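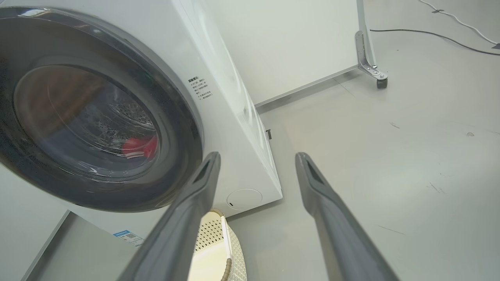

Capítulo 3 · Tingir na máquina

Tingir tecido na máquina de carga frontal

Chegámos ao capítulo de que mais gostamos! Tingir na panela tem o seu encanto, mas obriga a mexer sem parar e, com peças grandes, quase sempre aparece uma mancha onde o tecido ficou dobrado. Na máquina, o tambor trata do movimento e a cor sai muito mais uniforme. Lençóis cansados, uma capa de sofá que já foi azul, aquelas calças pretas que viraram cinzento-rato: tudo isto volta a ter vida numa tarde.

As instruções servem para o corante em pó Cinden em todas as cores da gama Zamdale. Para os concentrados líquidos, consulte o capítulo 4, porque as quantidades são outras.

3.1 Antes de começar

Escolha da peça

O corante Cinden liga-se a fibras vegetais. Algodão, linho, viscose e cânhamo tingem lindamente (o linho, então, fica com uma profundidade que vale mesmo a pena ver). As misturas com poliéster também dão resultado, mas só a parte vegetal apanha cor, e por isso conte com um tom mais claro ou com aquele aspeto mesclado que muita gente até prefere. Poliéster puro, acrílico e nylon não tingem com este produto. Lã e seda também ficam de fora: o fixador é alcalino e estraga-lhes a fibra.

Repare nas costuras. A linha é quase sempre de poliéster, mesmo numa camisa de puro algodão, e vai manter a cor original. Numa peça branca tingida de azul-escuro, os pespontos brancos saltam à vista. Há quem os adore, há quem os deteste, mas é melhor saber antes!

O tecido tem de estar limpo. Gordura, desodorizante, amaciador e goma funcionam como uma barreira, e a cor não entra nesses sítios. Lave a peça com detergente normal, sem amaciador, e deixe-a molhada. Se for tecido novo comprado a metro, lave-o duas vezes, que o acabamento de fábrica é teimoso.

Se a peça foi descolorada com lixívia, passe-a por mais uma lavagem completa. Os restos de lixívia atacam o corante e deixam auréolas.

Quantidades

Uma dose de corante Cinden chega para 800 g de tecido seco, pesado antes de molhar. Uma balança de cozinha resolve bem a questão: ponha a peça numa bacia e desconte o peso da bacia. Mais tecido do que isto com a mesma dose também tinge, claro, só que o tom fica mais suave do que o da tabela de cores. Para pretos e azuis muito carregados, aconselhamos a dose dupla.

Para cada carga precisa de:

o saco de corante Cinden da cor escolhida
a saqueta de fixador que vem na mesma embalagem
250 g de sal de cozinha fino
luvas de borracha
um frasco ou jarro de vidro
uma colher que não volte a usar na comida
um pano velho

O sal pode ser do mais barato que houver. Evite o sal grosso, que demora a dissolver, e o sal iodado, que em certos tons de turquesa deixa a cor um pouco baça.

3.2 Preparar a máquina

1. Retire tudo o que estiver no tambor. Passe a mão por dentro e verifique a dobra da borracha da porta, que é onde as meias se escondem. Uma meia esquecida sai tingida e, pior ainda, rouba corante à peça que interessa.

2. Limpe o filtro de escoamento. Nas máquinas de carga frontal costuma ficar em baixo, na parte da frente, atrás de uma tampa. Ponha o pano velho no chão antes de abrir, que há sempre alguma água. Com o filtro limpo, a água tingida escoa depressa e não fica nada retido para a lavagem seguinte.

3. Limpe a gaveta do detergente. O amaciador acumulado no compartimento é o inimigo número um de uma cor uniforme.

4. Escolha já o programa, sem o iniciar. Precisa de um ciclo de algodão sem pré-lavagem, sem modo económico e sem opção de vapor. A temperatura ideal do banho anda por volta dos 38 °C. Como as máquinas trabalham com valores fixos, selecione o programa morno mais próximo e não se preocupe com a pequena diferença.

Nota: os modos económicos usam muito pouca água. O tecido fica encostado a si próprio e a cor sai às manchas. Se a sua máquina tiver um botão de mais água, ligue-o!

Nota: se o painel da máquina estiver noutra língua, procure o manual do modelo antes de escolher o ciclo. Os símbolos variam bastante de marca para marca, e um programa de centrifugação selecionado por engano deita fora o corante antes de ele atuar.

Cuidado: não use este método em máquinas de lavar e secar com a secagem programada a seguir à lavagem. O calor do ar fixa no tambor e nas condutas o corante que ainda não foi enxaguado.

3.3 Tingir

1. Calce as luvas. O pó é finíssimo e basta um bocadinho na pele para andar uns dias com os dedos cor de ameixa.

2. Deite o sal diretamente no fundo do tambor, espalhando-o.

3. Dissolva o corante no jarro com água morna. Mexa até não sentir grãos no fundo. Os vermelhos e os bordeaux Zamdale são mais lentos a dissolver; dê-lhes tempo e, se ficarem grumos, passe o líquido por um pedaço de meia de vidro. Cada grumo que entra no tambor é uma pinta na roupa.

4. Verta o corante dissolvido sobre o sal, devagar, encostando o jarro à parte de baixo do tambor.

5. Ponha a peça molhada por cima, desdobrada e bem solta. Não a enrole nem a meta numa bola. As calças devem entrar com o fecho aberto e as capas de edredão abotoadas, para não engolirem o resto da carga.

6. Feche a porta e inicie o programa. Nos primeiros minutos, a água vista pelo vidro parece sempre muito mais escura do que a cor da tabela. É normal, e é também a parte mais divertida de espreitar!

7. Deixe o ciclo trabalhar durante um quarto de hora. Depois ponha-o em pausa e deite a saqueta de fixador, dissolvida em água morna, na gaveta do detergente principal. Retome o programa e junte mais um jarro de água limpa pela gaveta, para arrastar o que tiver ficado pelo caminho.

8. Deixe o programa chegar ao fim, centrifugação incluída.

Cuidado: nunca force a porta durante a pausa. Com água no tambor, o fecho mantém-se bloqueado, e tudo o que falta juntar entra pela gaveta.

Cuidado: o fixador irrita os olhos. Dissolva-o com a janela aberta e com a cara afastada do jarro.

3.4 Enxaguar

A cor que fica solta na superfície tem de sair, e é aqui que se ganha uma peça que não vai manchar os sofás do mundo inteiro. Tenha paciência com esta parte.

1. Sem tirar a peça, faça uma lavagem completa com a dose habitual de detergente, à temperatura mais alta que o tecido aguentar.

2. Repita com menos detergente. Nas cores claras, duas lavagens costumam bastar. Nas escuras, faça 3 e veja a cor da água no último enxaguamento, pela porta. Se ainda correr tingida, faça mais uma.

3. Seque à sombra. O sol direto sobre o tecido acabado de tingir apaga os tons de rosa e de violeta antes de os estrearmos.

4. Nas primeiras utilizações, lave a peça separada ou com roupa da mesma cor.

A cor do tecido molhado engana sempre. Espere até estar bem seco antes de decidir se quer uma segunda passagem. O verde Zamdale, em especial, clareia tanto que já recebemos mensagens aflitas seguidas, no dia seguinte, de mensagens encantadas.

3.5 Limpar a máquina depois

1. Passe o pano pela borracha da porta, levantando a dobra, e pelo interior do vidro.

2. Lave a gaveta à mão com água quente.

3. Faça um ciclo quente com o tambor vazio e uma dose de detergente em pó. Os detergentes em pó para roupa branca são os que melhor resultam.

4. Se quiser ficar descansado, meta um pano branco velho na lavagem seguinte. Se sair branco, a máquina está pronta para tudo.

O aço não fica tingido. Os plásticos claros e as borrachas cinzentas podem guardar uma sombra, que não passa para a roupa e vai desaparecendo com as lavagens.

3.6 Se algo correr menos bem

A cor ficou às manchas
Quase sempre é carga a mais ou programa económico. Volte a tingir com meia dose da mesma cor e um ciclo com mais água. Nos tons médios, a correção costuma resultar muito bem.

A cor ficou mais clara do que a da tabela
Confirme a composição na etiqueta e o peso da peça. Verifique também se o fixador ficou colado na gaveta. Um segundo banho com dose inteira escurece sem alterar o tom.

A cor mudou
A cor anterior do tecido soma-se sempre à nova. Amarelo com azul dá verde, rosa com azul dá violeta. Para trocar por completo, use primeiro o descolorante Halance (capítulo 5), que tira a cor sem lixívia.

Apareceram pintinhas escuras
Corante mal dissolvido. Se o tecido ainda estiver molhado, lave-o de imediato com água bem quente, sem o deixar secar. Se já secou, a saída é tingir num tom mais escuro, ou assumir as pintas (já vimos uma toalha de mesa salpicada que ficou uma maravilha).

O preto saiu azulado ou avermelhado
Acontece no algodão mercerizado e em algumas viscoses. Repita com preto em dose dupla e não reduza o sal.

3.7 Guardar o que sobra

O pó por abrir conserva-se bem num sítio seco e escuro. Depois de aberto o saco, feche-o com uma mola e use-o na mesma estação. O corante já dissolvido perde força em poucas horas e, misturado com o fixador, não serve para mais nada. Se tiver resto no jarro, aproveite-o para um guardanapo ou uma fita de algodão!

As receitas de mistura, incluindo o ocre Kuzmenko e os três cinzentos quentes, estão no fim do capítulo 4.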